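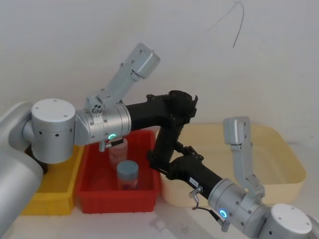 Forico open day: bins, trays and the sample tables

5 min read

Forico molds plastic storage containers at a single site in Bretoro. The plant opens to trade visitors once a year, and I attended on 04/01/2019 to look at two product lines, the Boiko bin and the Aro tray, with a view to replacing the mixed stock in our parts store. These notes follow the order of the tour.

Material intake

Polypropylene arrives as granules and is held in silos on the north side of the building. Colorant is added at the press. The plant runs light colors first and dark colors last within a cycle, then purges the barrel before returning to light. Scrap from the purge is ground and used in pallet feet and other parts where color is of no interest. I was told that regrind is not used in any food-grade tray. I did not see paperwork on this and have asked for it.

Molding hall

The hall has 13 presses, of which nine were running. Visitors stay behind a painted line, and the noise makes conversation difficult, so most questions were held for the corridor afterward. The press nearest the line was making the small Boiko bin. Output on the board for the previous shift was 2485 pieces. The small bin weighs 113 grams without its label holder.

Wall thickness is even along the sides and increases at the rim, where the bin takes its load when stacked. The corners have a larger radius than the older version. This costs a little internal volume but makes it easier to get small parts out with a finger, and the corners wipe clean in one pass. Our present bins have tight corners that collect swarf, so I consider this a fair trade.

The gate mark is on the underside in a shallow recess. It does not touch the shelf. On several competing bins it stands proud and scratches painted shelving within a few months.

Inspection

Parts are pulled from each press at the start of a shift and again after every tool change. The inspector checks weight, rim flatness and the fit of one part into another from a different cavity. Rim flatness is checked on a granite plate with feeler gauges. A bin that rocks on the plate is rejected, and the parts on either side of it in the run are pulled as well.

There was a crate of rejects open for viewing. Most had short shots at the rim or sink marks opposite the ribs. One group had warped in the cooling rack after being stacked too early. The staff were open about this and gave the minimum cooling time they now use, which is 4 minutes for the small bin.

Sample tables

The last stop was the sample area, where finished containers can be handled. I spent most of my time there.

Boiko bins nest when empty and stack when turned end for end. The change from one to the other is clear by feel. A loaded bin can be lowered onto another without looking for the seat, although it needs to be held level for the last part of the movement. The rim is wide enough to grip with a gloved hand. Gripping by one side only causes the wall to flex, more so on the large size, and I would not carry a full large bin that way.

Aro trays are shallow and open, intended for laying out parts in the order they will be used. The base is lightly textured. Round parts stay put better than on a smooth base, but flat washers are harder to slide to the edge and must be picked up. The tray does not stack on the Boiko bin. The two lines come from separate tool families and share no footprint, so a mixed shelf wastes some depth. This was my main disappointment with the visit.

Colors are stocked in a limited range. Red is held in all bin sizes. Other colors are made to order, with a minimum quantity that would be too high for us on anything except the small bin. Color matching between batches looked good under the hall lighting. I put two trays from different batches side by side near the door and could see a slight difference in daylight.

Labels

The label holder clips to the front rim and is sold separately. It takes a standard printed card. Adhesive labels hold well on the smooth outer wall but leave residue when removed, and the solvent recommended for the residue dulls the surface if left on. The clip is the better choice for stock that changes often.

Practical points

Parking is behind the dispatch building. Safety shoes are required and are not lent out. The tour is on one level except for a short flight of steps into the inspection room. Samples can be ordered at the end and are shipped later. I requested the small and large bins and one tray for a trial in our store, to run until July. Rim wear and stacking under load will be recorded monthly.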